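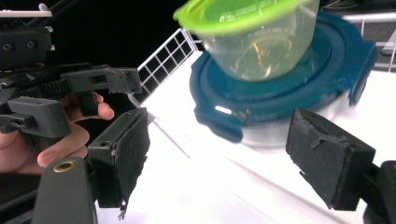
Figure 4. Container stacking with two hand-held grippers. The foam on the jaws is worn and torn.

5.3 Failure caused by worn finger pads

In May we found a fault that we did not expect when we planned the study. The share of failed grasps in the stacking task became higher from one session to the next, although the operators and the instructions stayed the same. At first we suspected the tracking, and we spent 2 days on a new calibration, which changed nothing.

The reason was the foam on the gripper fingers. As Figure 4 shows, the pads can lose small pieces and leave torn flaps at the edges. When such a flap folds between the finger and a smooth lid, the contact area becomes small and the container turns during the lift. The operator feels this in the hand and corrects it without thinking. A policy trained on these recordings learns the correction also, but on the robot it comes too late.

We checked all 485 stacking episodes by eye. Korkor Dogbe marked each episode in which a container turned or slipped, and a second person repeated the work without seeing her marks. They disagreed on 12 episodes, and we left these out of the training set. Most of the marked episodes came from the last sessions before we replaced the pads.

A second effect concerns safety. Loose shreds of foam can fall on the table or into the toothed rack that moves the finger. In one session at the Skolidari site a shred blocked the rack – the finger did not open when the trigger was released, and the operator had to pull the container out by hand. No person was hurt, but the same fault on a powered arm would be more serious.

After this we changed the procedure. The pads are now inspected before every session and replaced after 6 sessions, even if they still look good. We also tried a harder foam from Bilero. It tears less, but it holds round containers poorly, so we returned to the soft type.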